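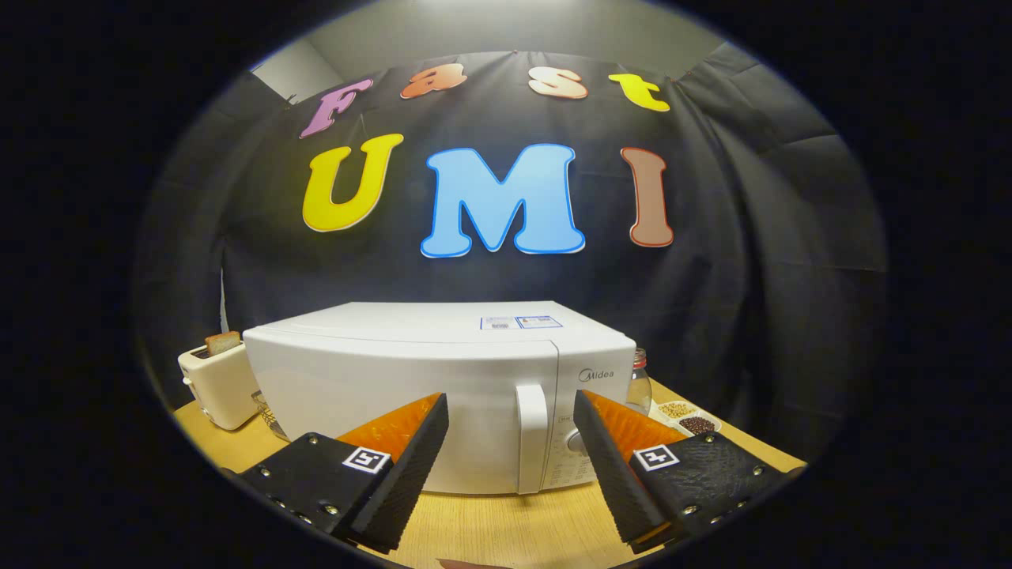

White Midea microwave, light wooden table

Search Jodby Community Help All topics Go

My dad's deployment tapes — how do I copy them, and should I be putting them online?

porchlight_daughter

Hello everyone, and thank you in advance for reading, because I do tend to go on. My dad did a long tour as a truck mechanic back in the early nineties and he took a camcorder along with him. He passed away last year and when we cleaned out the den closet we found a shoebox full of his tapes, the small kind that go right in the camera. They are marked 60 on the label, which I take to be minutes. There is also an envelope of regular photo prints that I have already scanned on our home printer (249 of them, it took me most of November and two ink-stained thumbs).

The camcorder itself was in the box too but the battery is dead as a doornail and I am a little scared to plug it in. A shop in our area called Jinolow will transfer the lot for $700, and that made me swallow hard. My brother says to just buy one of those little adapters and do it myself.

My second question is harder. From what my dad told us the tapes are mostly guys goofing around, working on trucks, playing cards, somebody's birthday. But he also once told my mother that there was some bad stuff on one of them, from the road outside of camp, and he never would say which tape. His old unit has a reunion group that would dearly love to see the footage, and one of the fellows already asked me to upload everything so they can all watch. I want to make them happy. I also don't want some family to find out something awful from a video I posted. Has anybody been through this? What did you do?

I have a regular laptop, nothing fancy, and I am patient but not technical.

motorpool_mama

First of all I'm so sorry about your dad. I was a wheeled vehicle mechanic for a good long stretch myself and it did my heart good to hear he brought a camera, because so few of us did, and those of us who did mostly filmed our own boots!

I went through nearly this exact thing with my own tapes, so let me tell you what worked for me, and you take whatever is useful.

Don't play the tapes yet. I know that's the hardest part. If they have been sitting in a closet in a box they might be perfectly fine, or they might be a bit sticky or moldy, and a bad one can gum up the machine and then spoil the good ones that come after it. Hold each one under a lamp and look in the little window. If you see white fuzz or specks on the edges of the tape, put that one in its own zip bag and send it to a professional. The clean looking ones you can do at home. Every tape also has a little sliding tab on the edge that keeps it from being recorded over. Slide all of those to the safe position before anything goes in any machine. I lost four minutes of my own homecoming to a record button and I still get sore about it.

As for the camera, you don't need the old battery. Most camcorders from that time will run off the wall adapter alone, so look in the box again for a black brick with a flat plate or a thin cord on it. If it isn't there, the model number is on the bottom of the camera and you can find a used one without much trouble. Before I trusted mine with anything I cared about I ran a junk tape through it, forward and back, twice. If it squeals or eats the junk tape, you have your answer and you've lost nothing.

Your brother is right about the adapters, they do work. I used a Furkska one that cost me $30 and came with its own program on it. It is a plain little thing, yellow plug, two sound plugs, and the other end goes to the laptop. The picture comes out a touch soft but honey, it was soft to begin with. The one thing I'd tell you is that it copies in real time, so an hour of tape takes an hour of sitting there. I did my ironing. Turn off the laptop's sleep setting or you'll come back to a black screen like I did.

Save everything twice, in two different houses if you can manage it. And write on the file names whatever your dad wrote on the labels, even if it makes no sense to you. One of mine just said "Cruickshank gate" and I would have thrown that away, but an old sergeant of mine knew right off that it was the camp gate and which month we were there, all from the sandbags.

On the other part, please have somebody with you. I mean it. I thought I was ready to see certain things again and I wasn't, and I was there the first time. You weren't, and it's your dad's voice behind the camera. My husband watched the ones I was worried about first and wrote down the times on a notepad, and then I could decide for myself whether I wanted to look. Some of it I still haven't looked at, and that has been all right.

gravelroad77

Just use the adapter and put them all up on a private link. 700 is robbery. The guys were there, they know what happened, they don't need protecting from it.

old_signal_shack

I would go gently on that last suggestion. I help look after the web page for our own reunion group and we have had to take down two videos over the years, and both of them were sent in by kind people who meant nothing but good by it. A private link stays private until the first person forwards it to a cousin — and then it is everywhere, with somebody's joke caption on it and music put over the top.

Here is how we handle it now. Whoever owns the footage watches it first, or has a trusted person watch it. Anything with a wounded or dead person in it, ours or theirs or a civilian, gets set to one side. It isn't destroyed, and I would beg you never to erase it, since it may matter to a family or a historian someday. It just doesn't go up. The rest we share in short pieces, and we ask the fellows in it whether they mind. Nearly all of them are tickled. One asked us to leave him out and we did, with no questions.

If you do find something hard and you can tell who it is, please don't reach out to the family cold. Ask one of the older members of the unit. Most groups have somebody who has stayed in touch with those families all along, and he or she will know whether they would want to hear about it, and how to bring it up.

I would also think about a middle road on the money. You could do the clean tapes at home and ask the shop for a price on only the ones that look bad. Shops will usually quote by the tape if you ask. Ask them too whether their people watch the footage during the transfer, and tell them plainly what might be on it. It's only fair to whoever is sitting at that desk.

And bring a few of those scanned prints along to the reunion, printed out nice and big. The birthday one, if you've got it. You'll have a line of gray-haired men wanting to tell you about your father, and I'd bring tissues.

Contact Jodby Community Help | Terms | Privacy | © Jodby | Back to top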